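Moving my mother-in-law's recipes out of the shoebox

My mother-in-law, Soon-im Kwak, cooked for 600 people at her church's anniversary lunch and never wrote down a full recipe in her life. What she did write down went into a shoebox. Backs of envelopes, bank slips, a page from a desk calendar, the inside of a tea packet. When she moved from Flumcombe to the apartment near us in August, the shoebox came along, and she asked me if I could "put it in the computer."

I said yes before I had looked inside. There were 62 pieces of paper. I got through all of them in a little under three weeks, mostly in the evenings, and a couple of people have asked how I went about it, so I'm writing it up.

The first problem was reading them. My Korean is fair. I can follow a conversation and order food, but her handwriting from the 1980s is another matter, and she shortens everything. Soy sauce is one letter. Garlic is a sort of circle. My wife Na-rae could read most of it, and what she couldn't read we took to Soon-im, who usually squinted at it and said it didn't matter.

The second problem was amounts. There aren't any, or there are amounts that only work in her kitchen. "One bowl" means a particular bowl. "The small spoon" is a spoon that came free with something. I ended up measuring the bowl with water and writing the number on a card, and that one card cleared up more recipes than anything else I did.

I typed everything into plain text files, one per recipe, with the same order each time. Name first, then where it came from if she remembered, then ingredients, then what to do. I tried a recipe program called Zason for a few days and gave up on it. It wanted a serving size and a cooking time before it would save anything, and she doesn't think in either. Plain files open on every machine in the family and I can print them without a fight.

We did the sorting at the table after dinner, with the cloth on it to save the finish.

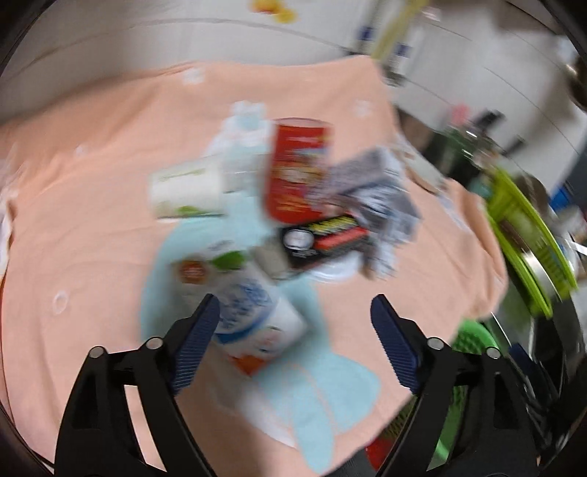 What went into each file

After the first ten or so I worked out what was worth keeping. The ingredients, obviously. The name in Korean and in English letters, so the kids can find it. Anything she said out loud while we were going over it, even when it had little to do with the food. The radish soup file says "your grandfather would not eat this on a bus." I don't know what that means and she wouldn't explain.

I also kept the old prices when they were on the paper. One slip has 3,000 won next to a fish, circled twice. She says she overpaid and she still sounds annoyed.

I scanned every piece front and back. The fronts are the recipes, but the backs turned out to be good too. One is half of a letter from her cousin Deok-su Yeon about a leaking roof. Another is a receipt from a shoe shop called Sung that closed before Na-rae was born. I didn't want those thrown out, so the originals are in sleeves in a binder and the shoebox has been retired.

Testing them was slower than typing. We have cooked 19 so far. The braised potatoes worked the first time. The pancakes were too wet twice, until she watched me mix the batter and told me I was using the wrong flour. The paper only says "flour." The file now says which one, and that you should stop stirring while it still looks lumpy.

Chang-ho Ahn, who lives downstairs and is older than she is, came up for the cold noodles and told her the broth needed more vinegar. They argued about it for most of the meal. I wrote both versions down and labeled them with their names.

The testing has taken over our kitchen to some degree. Counter space was never great, and Soon-im likes to lay a towel down before she sets anything out – she did it in her old place too. 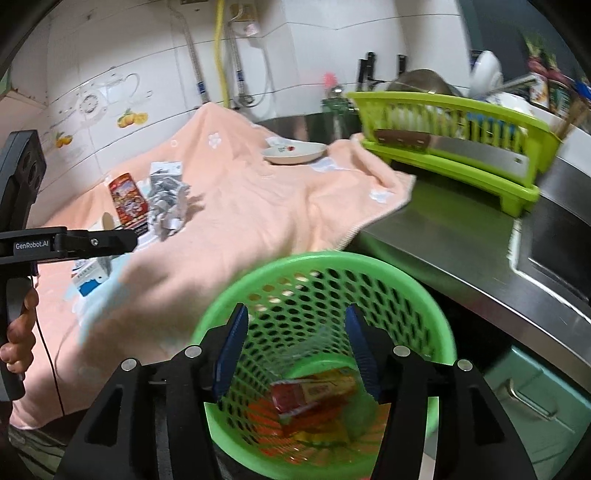

Filed under: Family, Kitchen

A few things I would do differently. I'd number the papers before starting. I didn't, and twice I typed up the same recipe because she had written it out again years later with a different name. The two versions disagree on the sugar, so I kept both.

I'd also record her talking. I took notes by hand and I'm slow, and by the time I had one sentence down she was two dishes further on. My phone was in my pocket the whole time.

The next batch is the kimchi, which she has never written on anything. Her plan is that I stand next to her and watch. She wants to start when the good cabbage comes in, and she has already told me to buy a bigger tub.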